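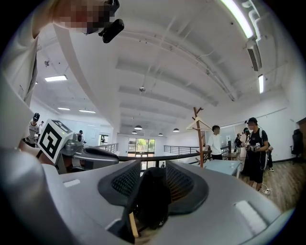
Response time on our internal web app doubles after the nightly connection pool recycle

We run Gosulis 4 behind an Undex reverse proxy, with the application database on a separate host. Normal page time is 200 ms. After the pool recycles at 2 a.m. it goes to 2,574 ms and stays there until someone restarts the app service. The slow page is the item record, which loads one full-size picture per item from the database. My test record is as slow as every other record, so I don't think the content matters. CPU on both hosts is low. Pool maximum is 40. Nothing in the Gosulis error log.

What I have tried:
Raised the pool maximum. No change.
Turned off compression in Undex. No change.
Ran the item query by hand on the database host. Fast.

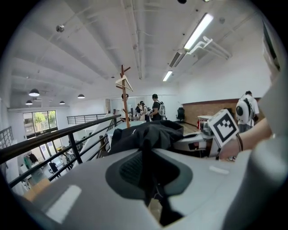 The recycle is set by the default maintenance profile and I would prefer to leave it on. What should I look at next?

2 answers

Answer 1 (accepted)

Check whether statement caching survives the recycle. In Gosulis 4 the cache belongs to the connection. When the pool is rebuilt, new connections take their settings from the fallback profile unless you set "inherit" on the pool, and the fallback profile has caching off and a fetch size of 1. Large columns then come across in many small round trips. Your manual query would not show this, as it ran locally and with the client's own fetch size.

To confirm, turn on the Prosser trace for one session before the recycle and one after, and compare round trips per request. If the second is much higher, set inherit to true, set fetch size to 2,000, and restart once. The restart is needed for the pool to read the new value.

Comment from the asker: Confirmed with the trace. Inherit was unset. Page time is back to 200 ms and held through two recycles.

Answer 2

We had slowness too and moved to Stulska. Have you tried clearing the browser cache? Also check DNS.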